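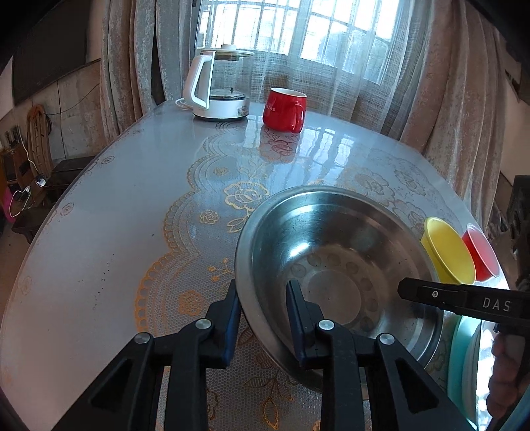

What will visitors see at the Onanum open day?
The demonstration covers the handling of ordinary kitchenware with hand-held grippers. It takes place at a dining table — the steel basin and the coloured bowls are the main items, and the kettle and mug remain at the far end.

Who may attend?
Admission is open to anyone aged 13 or over. Each session lasts up to 60 minutes.

May visitors try a gripper?
Yes, under the guidance of Nathalie McIntyre or Horácio Calado. Long sleeves must be rolled back.

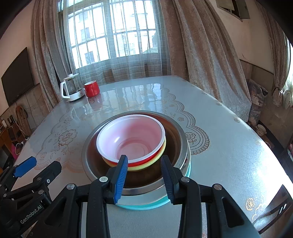
Guided turns are limited to seven people per session and should be requested on arrival.

Is there another date?
A second open day will be held in July. Enquiries should be addressed to Rehema Lema.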